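Home | Data | Notes | Changelog | Contact

Plekport Timetable Corpus

README, last touched in July

This is a collection of 187 printed bus and ferry timetables from Plekport and the towns up the coast, typed out by hand into plain text files. If you came looking for live departures, I'm sorry. The newest sheet in here describes a service that stopped running before the stop signs were repainted.

What you get

One file per timetable, one line per departure. Each line has the stop name, the time as printed, and any footnote mark. Footnotes sit at the bottom of the file in the order the printer put them, even when that order makes no sense. There is also stops.csv, with 500 stop names and their spelling variants. Lasine alone has nine spellings, two of them on the same sheet.

Times are kept exactly as they appear. The Salgado ferry company printed a 24:10 sailing for years and I have left it alone. If your parser falls over, you have my sympathy and a chance to learn about regular expressions.
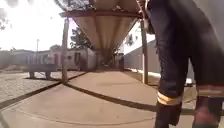

Footnotes deserve a warning of their own. "Except school days" was easy enough to code. "By request to the driver" got its own flag. "Weather and Flomevitz permitting" took me an evening, until an old notice cleared up that Flomevitz was the landing stage and not a difficult harbor master. It is coded as W2, along with everything else that depends on the tide.

Known problems

- Sheets 2 and 41 may be the same timetable with different coffee stains. Both are in.
- Winter and summer services share a file when they shared a page.
- Fares are missing. They changed more often than the buses ran.
- I typed all of this myself, mostly after 11 p.m., and it shows in the M files.

Corrections

Send the file name, the line and what it should say. A scan of the sheet helps a lot - a memory of catching the 8:15 as a child helps less, though I do enjoy reading them.

License

Use it for anything you like. Please don't plan a trip with it.

Recent items

Lasine spellings, merged at last
Salgado ferry sheets, second box
Why there is no sheet 112
Stop names that were really pubs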